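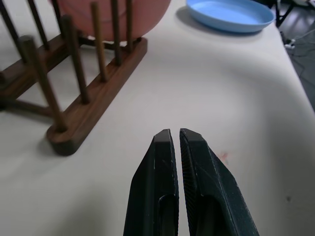

Is the Seltano gripper better at plates than the Gerlach we already have? On what I've got so far I can't say that it is, and the brochure doesn't settle it either.

Saturday, late start. Arm up at 18 percent speed because I don't trust the new mount yet. Svenja T. thinks I'm being a coward about this. Fine.

Setup as agreed with Hotavstead: white table, wooden dish rack at an angle, blue plate to the right, pink bowl behind the rack. Wrist camera on. I wanted the plate closer to the rack but left it, otherwise we can't compare with the April runs.

Camera first. The view between the fingertips is a slit when they are nearly shut. You can line up on a rack peg through it, but I'd want to see what happens once a plate rim is in there and the light drops. Their support line says the wrist view "gives full awareness at the grasp." We'll see. I'd keep the overhead camera running whatever they say.

Pads. The fine ribbing on the inner edge is supposed to be the big selling point. Ran the plate rim 80 times with the Seltano and had 5 slips, all while tilting to get between the pegs. The Gerlach had 5 as well last time. So much for the big selling point. Svenja B. says ribs that fine will fill with soap film and then we'll have smooth pads anyway. No opinion until we test it soapy.

Fingers are already scuffed and scratched on the faces. Cosmetic, I think, but I'd like to know what they look like after Hunddale has had them for a month.

Force readings: don't use them. The log has 887 in every row of the second batch, bowl or plate, open or closed. Either the controller is repeating its last value or I broke the export. Svenja T. to check the firmware before anyone puts that in a slide.

Still to do:
Bowl, rim grasp, both grippers
Plate with soap
Same again at 80 percent speed
Ask Seltano what a spare pad costs, and get it in writing

Not signing off on the purchase this week. Arm parked, power off 5 pm.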